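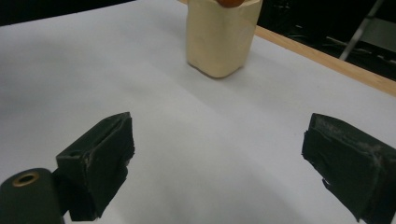
Ticket 2432: paper table cover won't lie flat, marks on the wood
Product: Pondia table paper, pale grey-white, smooth side up
Opened by: Revathi D'Souza
Opened: August 8, 2020
Status: Solved (left open for comments)

What's the problem?

I bought a roll of the Pondia paper for our craft table and I love the colour, it makes everything you put on it look so clear and bright! My trouble is getting it to stay put. The table is light wood, and I want the paper to cover the part we use and leave a strip of the wood edge showing along one side. Every time I lay a new sheet it curls back up at the ends, and by the second hour there's a ridge across the middle that tips things over. I have a cream container that stands on the paper most of the day, and when it sits on a ridge it leans.

I also have faint sticky marks on the wood from the tape I used in March. Different tape, bought elsewhere, so I'm not blaming Pondia for that one.

What have you tried so far?

1. Rolling the sheet the other way overnight. Helped a lot with one end, did nothing for the other.
2. Books on the corners. Works, but then the table is full of books.
3. Ironing it. Cool iron, tea towel on top. The curl went and a lovely crisp crease came in its place, right where I'd stopped to answer the door.
4. Damp cloth on the underside. Please don't do this, it went wavy like a crisp.

Reply from Lobo support

Hello Revathi, thanks for such a full list! The iron is a new one for us.

The curl comes from the core of the roll. The last few metres are wound tightest, so they fight back the most. Could you tell us how much is left on your roll, and which tape you use now? The roll number is printed inside the core.

Reply from Revathi D'Souza

Roll number is 1642. I'm near the end of it, so that fits. I'm using Horkska low-tack tape now, the 50 mm one, and it peels off the wood beautifully — no marks at all from this one. It lets go of the paper by teatime though.

Reply from Lobo support

Great, that helps. Please try this:

Cut the sheet a hand's width longer than you need at both ends.
Lay it curl side down, so the ends press into the table and don't lift away from it.
Smooth from the middle outwards with a dry cloth. Go slowly over the last bit, that's where the ridge starts.
Fold the spare paper under the far end of the table and tape it underneath, where nothing rubs against it.
Pull gently from the near end, fold, tape underneath again.
On the long side where you want the wood to show, use short bits of tape tucked under the paper edge, sticky on both sides if you have it. One long strip pulls the paper as it dries out and makes a new ridge.
Leave it for an hour before you put anything tall on it.

For the old sticky marks, rub a little cooking oil in with a soft cloth, wait ten minutes and wipe off with warm soapy water. Try it on the underside of the table first. Dry the wood fully before the new sheet goes down.

Reply from Revathi D'Souza

Curl side down!! I have been laying it the wrong way up since I opened the roll. I did the whole thing after breakfast and it went down like a bedsheet in a hotel. Short bits of tape along the wood edge did the trick too, and the cream container stands up properly now.

The oil shifted most of the March marks. There's one by the corner that's still a bit tacky and I'll have another go at it when I next change the sheet.

Two questions while I'm here. Does the Divudbridge paper fit the same holder? And can I flip a sheet and use the back once the front gets scruffy?

Reply from Lobo support

So pleased! Divudbridge rolls fit the same holder, but the core is a little narrower, so keep the plastic washers that came in the box. You can flip a sheet once. The back is slightly rougher and pencil shows up darker on it, and it will curl upwards again at first, so leave the books on it overnight.

Marking this as solved. Replies stay open if the corner mark gives you any more bother.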